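Monthly safety check, Kirnenel community workshop
Checked by: Mi-kyung Seol
Period: October, before the evening classes open

Marks used: OK, Repair, Watch. A comment is written only where I had something to say.

1. Entrance and exits
Front door opens fully from inside without key: OK
Back door to the yard: Repair
Comment: The door opens, but the lower bolt is stiff and I needed both hands. A person in a hurry will not manage it. I put oil on it and will ask Sabbagh to look at the hinge, as the door has dropped a little on that side.
Exit sign over back door lit: OK
Corridor clear to full width: Watch
Comment: Two bicycles were again behind the coat rack. I moved them to the yard. Please tell your class members the rack outside is free to use.

2. Fire equipment
Extinguisher by the kiln room, gauge in green: OK
Extinguisher by the sink, gauge in green: OK
Fire blanket in its holder: OK
Smoke alarm test button: OK
Comment: The alarm in the store room is quieter than the others. The battery was changed in spring, so it may be the alarm itself. Order number for a new one is 2238 in the Jurnisine folder.

3. Work tables and benches
Legs tight, no rocking: Repair
Comment: The long bench under the window rocks when you lean at the left end. One foot is missing its rubber. Until it is fixed, no cutting on this bench.
Surfaces free of splinters and raised nails: OK
Comment: I passed a dry cloth over each top, and where the cloth catches I sand by hand. Please do not use the coarse paper for this, it makes the surface worse.
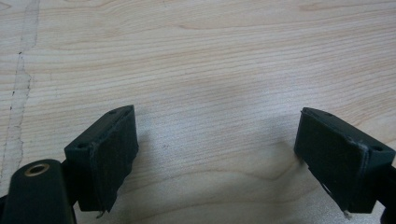 Photo: Kirnenel workshop

Table edges rounded, no sharp corners at child height: OK
Hot glue mats in the drawer: Watch
Comment: There should be 15 mats. Some are burned through in the middle and should be thrown away, not put back.

4. Electricity
Cords without cuts or tape repairs: Repair
Comment: The desk lamp from Millis has tape near the plug. I took it out of use and tied a red label on it.
Sockets firm in the wall: OK
Breaker box closed and labels readable: OK
Comment: Switch 5 is the kiln. The label is correct now — last month it still said "heater".

5. First aid
Box in its place, not locked: OK
Bandages and eye wash in date: Watch
Comment: Eye wash is good until the end of the year. New bottles must be ordered with the next delivery, which can take up to 42 days.
Accident book with pen: OK

To do before next check: bolt and hinge, bench foot, alarm in store room, eye wash.

M. Seol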